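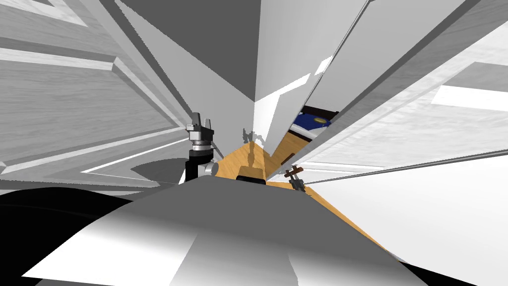
Does a planner know when to give up? Only if someone has told it how long to try, and on our project that someone was me.

2024-09-04
By Müzeyyen Kaplan

I had given it 60 seconds. It seemed generous. In 60 seconds a person can find a path from a worktop to a cupboard, change their mind and put the kettle on.

The planner used all 60, every time, and then returned the message I had written for it in October, when I was in a better mood: "No route found. Have you considered staying where you are?"

"It's got a point," said Shuzhen Peng, reading over my shoulder.

Demirtaş wanted the kitchen run passing by the end of the day. Vonero, who were paying, wanted a video. The simulated kitchen had white doors and a wooden worktop and had never been cooked in, and I had begun to envy it.

I tried a new seed. I tried a finer grid. On attempt 111 I tried being polite in the commit message. The arm stayed put and considered its position.

"What's the clearance on the doors?" Shuzhen asked.

"Two centimetres."

"Are you sure it's centimetres?"

I said of course I was sure, and opened the settings file to prove it. The number was 2. The unit, according to a comment left by somebody at Kaltent before we took the code over, was metres. For nine days the planner had been trying to cross a small kitchen while keeping two metres away from everything in it.

"Poor thing," said Shuzhen.

I changed the line and ran it again. It found a route before I had let go of the key. I didn't tell Demirtaş straight away. I deleted the October message first, then put it back, and went to see if there was any milk.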